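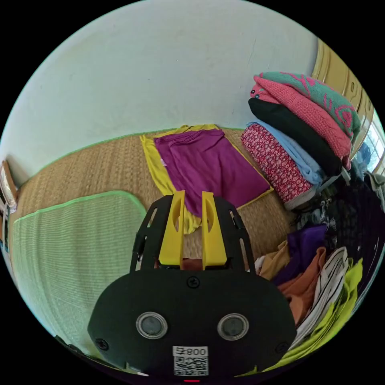

Clistalis 2 - home battery for solar roofs

The Clistalis 2 stores the power your panels make during the day, so you can use it in the evening. It is made for houses and small shops which already have a solar inverter. Most inverters from the last years will work, but please send us the type number before you order.

The battery hangs on a brick or concrete wall, indoors or in a garage. It needs free air on both sides. Two persons are necessary for the lifting - please do not try it alone.
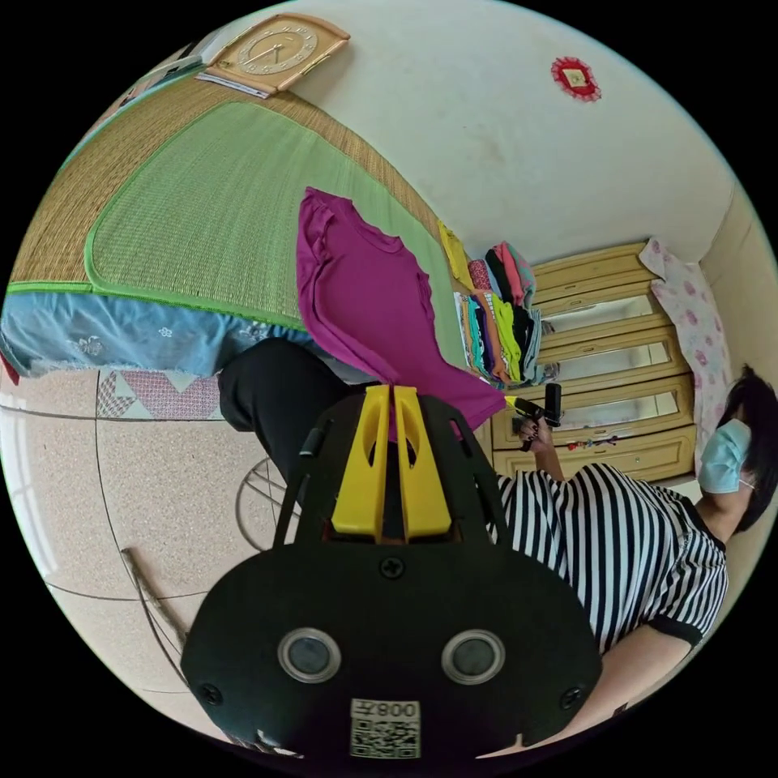 Storage > Home batteries > Clistalis

Item number: 393
Usable capacity: 9 kWh
Cooling: passive, no fan
In the box: battery, wall rail, cable set, printed manual

You can connect a second unit later. Both units must then have the same software version, and our installer Frans Wuyts can check this by phone.
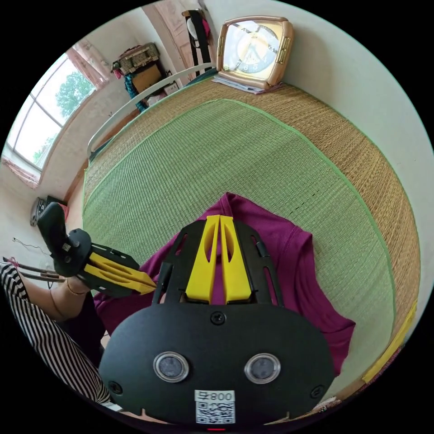

When the grid fails, the standard model switches off together with the inverter. If you want to keep the fridge and some lights running, choose the version with backup box. The backup box is mounted next to the fuse panel and must be connected by an electrician.

Delivery by Stedix, on Friday only. Questions about stock: ask for Marloes Visser.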